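Tremblay police want your help with a run of break-ins, and we're opening up the property room too

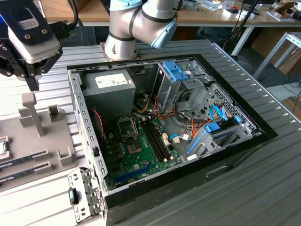

A desktop computer with its side panel off and its memory slots empty.

TREMBLAY - I'm the one who writes these updates for the Tremblay Police Department, and this one is a bit longer than usual, so grab a coffee.

Since April our officers have been working a string of break-ins at storage units and small shops along Ceserier Road, mostly between the freight yard and the Skatisberg exit. We've taken 80 reports so far. Whoever is doing this comes in between 1 a.m. and 4 a.m., cuts the padlock and leaves fast, usually with tools, bikes, electronics and (this one still puzzles me) a whole lot of outdoor furniture.

We got a break last month. Detectives served a search warrant at a rented garage off Skatisberg Lane and came out with 247 items, which filled our property room and then most of the hallway next to it! Two adults were arrested and the case is now with the county prosecutor. I can't share more about them while that's going on, so please don't be mad at me if you ask and I go quiet.

We do think at least one more person was involved. Detectives are looking for a white cargo van with a dented rear door and a ladder rack, seen on Ceserier Road on several of the nights in question. If you have a doorbell or shop camera anywhere on that stretch, check what you've saved, even if you figure it only caught headlights. There's a reward of up to $1000 for information that leads to an arrest, and you can stay anonymous.

Now, the property. We've matched plenty of it to reports, but a good chunk still has no owner that we know of. Starting this month we're holding viewing hours at the Zukport Street substation, 9 a.m. to 2 p.m. on weekdays, by appointment. Bring a photo ID and whatever you have that ties you to the item: a serial number, a receipt, an old picture of it in your living room. If you never filed a report, you can do that at the front desk the same morning.

We also have 200 free engraving kits to give away, one per household, so you can mark your stuff before it goes missing. Ask at the substation window.

To book a viewing or pass along a tip, call the department's non-emergency line and ask for the property crimes desk. If you see a break-in happening, please call 911 and stay back.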